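Growing in clay pebbles: your questions

Everything we get asked about keeping houseplants without soil 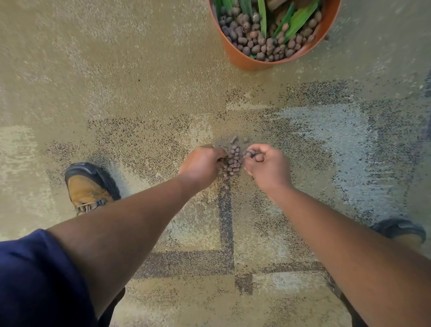 Clay pebbles on the carpet, two hands gathering them up.

Why would I swap soil for pebbles?
Fewer fungus gnats, for one! You can also see how much water is left in the pot, and the roots get loads of air. Once you've watched a tired pothos throw out fat white roots in clear glass, it's very hard to go back.

Do I need to rinse them first?
Yes, and do it outside with a bucket if you can. New pebbles are dusty and the dust will clog a kitchen drain. Rinse until the water runs clear, then soak overnight.

Which plants are easiest?
Pothos, philodendron, spider plants and peace lilies. Start with a cutting rooted in water – moving a big, established plant out of soil is doable, but it sulks for weeks.

How high should the water be?
Fill the bottom fifth of the pot and let the pebbles wick the rest upward. Top up when it's nearly gone.

What about feeding?
Plain pebbles hold no nutrients, so you'll need a hydroponic fertiliser. Go at half strength in winter and flush the pot with fresh water once a month.

Can I reuse old pebbles?
Absolutely. Pick out the dead roots, boil the pebbles for 15 minutes and let them cool. Mine have been through four plants and they're still going strong.

There's white crust on the top layer. Is that mould?
Usually it's mineral salts from hard tap water. If it's fuzzy, it's mould – rinse the lot and move the pot somewhere with better airflow.

Do you run workshops?
We do! Osaze Bassey teaches the beginners' session at Anari every November. There are 20 spots, and you take home a potted cutting.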